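**Simulation track: notes from the October block**

The robotics club at Studow has closed its October block of simulated tabletop work. Mounir Tahiri ran the sessions and Nouhaila Hajji maintained the scene files. The task family this term is called Kamel. Each task takes place in one furnished room with a wooden table, and the arms are driven by the students over the club network.

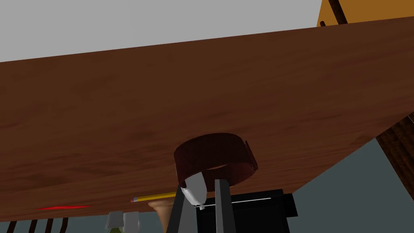
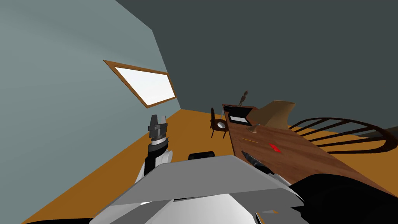 Members recorded 176 episodes during the block. Each episode is stored as joint positions, gripper commands and rendered views from the robot. An episode is capped at 1000 control steps, after which the scene resets and the attempt is logged as a timeout. Of the recorded episodes, 37 ended that way. Most of the timeouts came from the first two sessions, before Saqib Tarar lowered the speed limit on the wrist joints. With the old limit, small hand movements by the operator produced large swings at the fingertips, and members spent their steps correcting.

Contact settings took up the rest of the block. The default friction value let thin objects slide out of the fingers when the arm changed direction. Raising it fixed the slipping and caused a second fault: objects stuck to one finger after release. The current value is a compromise and is written in the header of the scene file. Please leave it alone until the December block, so that episodes from different members can be compared.

Two more changes to the setup:

- Object positions are now randomized on reset. The range is small. Furniture stays where it is.
- The log records which arm is active at each step. Older logs don't have this field, and the replay script will skip them with a warning.

Ottmar Pfeiffer has started training a small policy on the first batch. It learns the approach reasonably well and fails at the grasp. His view is that the demonstrations vary too much in the last few steps before contact. Some operators come in from the side, others from above, and a few stop to re-aim. He has asked that everyone use the same approach direction within a task, even where another one is faster. The direction is given in the task card. If the card is unclear, ask him before recording.

A written comparison of the two control modes, Cartesian and joint-level, is in the shared folder under Clarnier. Abdelkrim Shawky wrote it. The short version is that Cartesian mode is easier for new members but behaves badly near the limits of the arm's reach, where the solver can switch the elbow from one side to the other. Joint-level mode has no such problem and takes longer to learn. Both are accepted for the dataset as long as the mode is named in the log.

The club meets again on 20th November in the Breltside lab. There are 12 workstations, and members who want one for the full session should put their names on the sheet by the door. Bring your own headphones if you plan to watch the solver tutorial. Update the simulator before you arrive, as the download is slow on the lab network. Episodes recorded at home can be uploaded until the end of that session.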